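Drawer Opening in Simulation: Why Our Success Rate Was Wrong

Project report, mobile manipulation lab course
Feb 20, 2025

1. What we set out to do

The assignment was to train a policy that opens a cabinet drawer with a simulated arm and a two-finger gripper, then say whether it was good enough to move to hardware. We used the Grimel simulator with the kitchen set from the Drostura asset pack, and trained from demonstrations recorded in October. Our first evaluation gave 99 successes out of 100 episodes. We put that number on our midterm slide, and we should have been more suspicious of it than we were.

This report is mostly about what was wrong with that number. The training method is in the appendix of our midterm report and hasn't changed.

2. The fault

The success check was one line. If any drawer joint in the scene had moved past a threshold by the end of the episode, the episode passed. It did not ask which drawer had moved, whether the gripper had touched a handle or knob, or how hard the arm had pushed.

We only found out when one of us replayed episodes to pick clips for the final talk. In one of them the gripper closed on nothing, the forearm swept into the side of a cabinet, and a drawer on a different unit slid open. The log said success. We then found more like it, including episodes where the drawer sprang out on the first simulation step, before the arm had done anything. Those came from two cabinets being spawned slightly overlapping, so the physics solver pushed the parts away from each other.

We also looked at the wrist camera view, which is the main input to the policy. Our scenes mix two kinds of hardware, bar handles and round knobs, and the demonstrations lean heavily toward the bars. 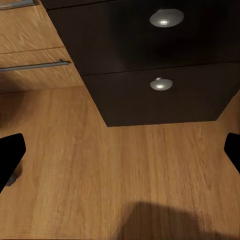 Figure 1. Wrist view with the gripper open and empty. Dark unit with round knobs, oak unit with bar handles at upper left.

The knobs are where the policy does worst. Both are shiny, and the highlight shifts as the camera moves. We suspected the highlight was throwing off the grasp, but we have no test that separates it from the plain lack of knob demonstrations, so we don't claim it. The large soft shadow on the floor is another thing we blamed for a week. Turning shadows off made no difference we could measure.

3. Re-scoring

We rewrote the check so that an episode passes only if the target drawer opens, both fingers are in contact with its handle or knob while it moves, and contact force on the arm stays under a limit. We also threw out any scene where two objects overlap at spawn. Then we ran 300 new episodes with the same policy, no retraining.

It passed 73 percent of them. Almost all of the lost episodes were knob targets. The force limit caught fewer than we expected, but those were the ones that worried us – a real arm pressing into a cabinet at that force would have stalled a joint or damaged something.

4. Is it safe to move to hardware?

No. The department's arm, which everyone calls Ñahui, has its own force stop, and the argument was made in our group that this would protect it. We don't find that convincing. The force stop is a last resort, and a policy that was never penalized for hitting furniture will trip it over and over. We also picked our force limit by looking at plots and choosing a value that seemed reasonable. It has not been checked against the real arm.

The team that used the Drukavport test kitchen last year reported a very high rate on a similar task. Their report doesn't say how success was defined, so we left their number out of our comparison table.

5. Still open

The new check has a hole we know about. A finger can rest against a knob while the other slips over the top of it, and for a few steps both count as touching. We saw this twice and have not fixed it. More knob demonstrations are the obvious next step, but we would fix the contact test first – otherwise the new data gets judged by a check we already distrust.

The replay script and both versions of the success check are in the course repository.

Related reports
Gripper Calibration Notes for Ñahui
Spawn Overlap in Grimel Scenes
Drukavport Test Kitchen: Final Report
Using the Drostura Asset Pack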